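Filed under: Opinion / Machines & Us

I have come round, rather slowly I admit, to the view that the dull examples are the ones worth having. At Darnham we recorded 201 runs in May, and Kausar Usmani wanted to throw out every one with a fumble in it. I begged her to keep them – a learner that only ever sees tidy work has no idea what to do when a roll slips. 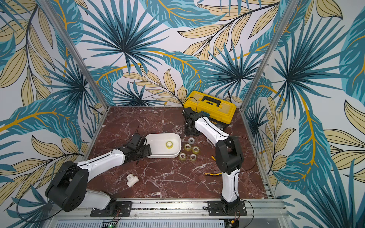 Tape rolls and tray, with both arms over the table.

So do leave the odd pipe fitting lying about, and by all means hang loud wallpaper. Real kitchens and sheds are busy places, bless them, and I would sooner have 100 honest, muddled runs than twice that many polished ones. Kausar still disagrees, and she makes very good tea while doing it.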